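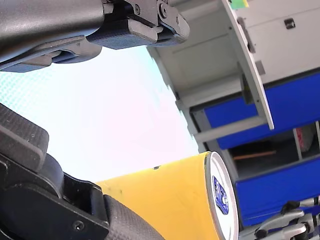
Do we need to budget for spare finger pads when we order our first gripper?

Plan on it from the start. The pads are the part that touches everything you pick up, so they wear long before the gripper body does, and a first order without spares usually turns into a second order with its own shipping charge a few months later.

Zarkimo Parallel Gripper – planning and ordering notes

Thank you for looking at the Zarkimo. We've sold it through Trernivura long enough to have had a good many pleasant phone calls with people buying their first one, and most of those calls end up somewhere other than the gripper itself. They end up at pads, cables, mounting plates, and who is going to be on site the day the box arrives. So we've put our notes here, and you're welcome to print them and scribble all over them before you call.

What comes in the box

One gripper with its finger linkages assembled
One pair of rubber pads, fitted
Mounting plate and screws
Power and signal cable, 2 m
Printed setup guide

The cable is long enough for most benchtop arms. If yours runs through a cable chain or around a column, measure the whole path with the arm stretched out as far as it will go, and then tell us the number. We make longer ones to order, and they take 11 working days.

Choosing pads

The standard pad has a fine grid texture and suits cans, boxed goods, tool handles and most of what you'd find on a shelf. For thin glass or painted parts you'll want the softer Xiao pad, which grips gently and wears faster. Plenty of customers keep both kinds in a drawer and swap them as the work changes (it's two screws a side, and you'll be quick at it after the first time). Please don't mix a new pad with an old one on the same gripper. The grip goes crooked and you'll spend an afternoon blaming the software.

If you handle round containers lying on their side, send us the smallest and largest diameters you expect. A can that sits nicely when it's upright can roll a little when it's approached lying down, and we may suggest a taller pad.

Putting the budget together

We suggest splitting the request into two lines, one for equipment and one for the first year of running it. The second line is where pads, a spare cable and a service visit belong, and it's much easier to get approved in the same sitting than it is to go back and ask for later. Labs often leave out the arm-side adapter as well – check your arm's flange pattern before anything else, and if you're not sure what you have, a phone snapshot of the flange is fine.

For a cell with more than one gripper or hand, ask about the Zomik power supply. It carries both tools from a single cabinet and saves you an outlet, though you do need to leave 30 mm of clear space on the vent side.

Quotes and delivery

Written quotes are good for 30 days. If your fiscal year closes before then, say so and we'll date the paperwork to suit. Orders placed in May tend to wait a little longer than usual, as that's when the school purchases all come in together.

Thiện Trịnh looks after first-time buyers and is very happy to go through a draft budget with you line by line. Use the quote form and put "planning" in the subject box so it reaches the right desk.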